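Stikora Opens Staff Locker and Shower Block at Rutherford Site

Rutherford, Aug 26, 2022. Stikora has completed a changing facility for employees who cycle or run to its Rutherford offices. It has 90 ventilated lockers and opens to badge holders in September.

Shower water is supplied from a 900-liter tank. Lockers are assigned by quarter and may be kept overnight. Wet clothing goes in the heated drying room, fitted by Tundeck, and must be removed by the end of each shift.

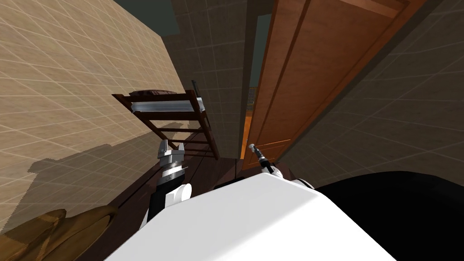
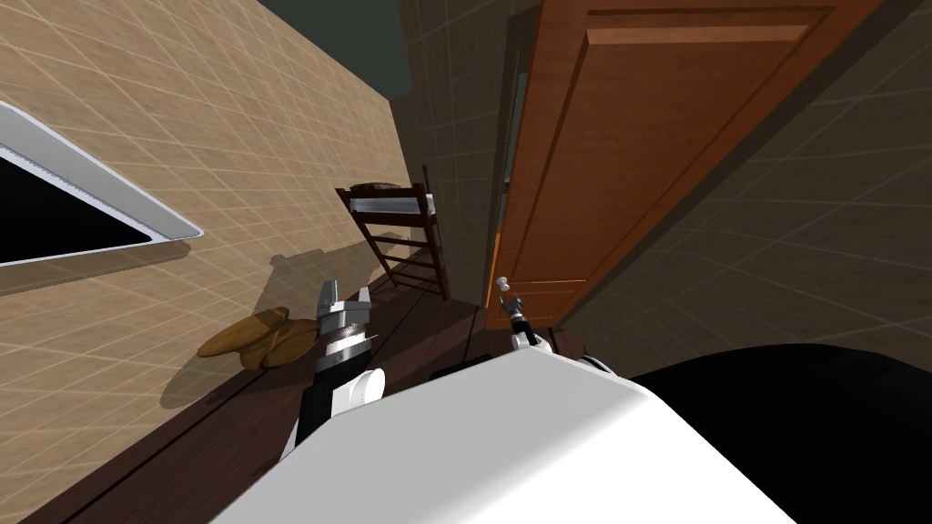
Tenants in the neighboring Hadico building, one of them wrote in response to the notice, would also pay for a locker if any were left over, and would like the showers open before the early shift. Stikora will review access for outside users once the first quarter is complete.

Covered parking for 80 bicycles is located next to the entrance. Frames must be locked to the racks. Batteries may not be charged in the locker area.

Locker requests are accepted at the Rutherford front desk.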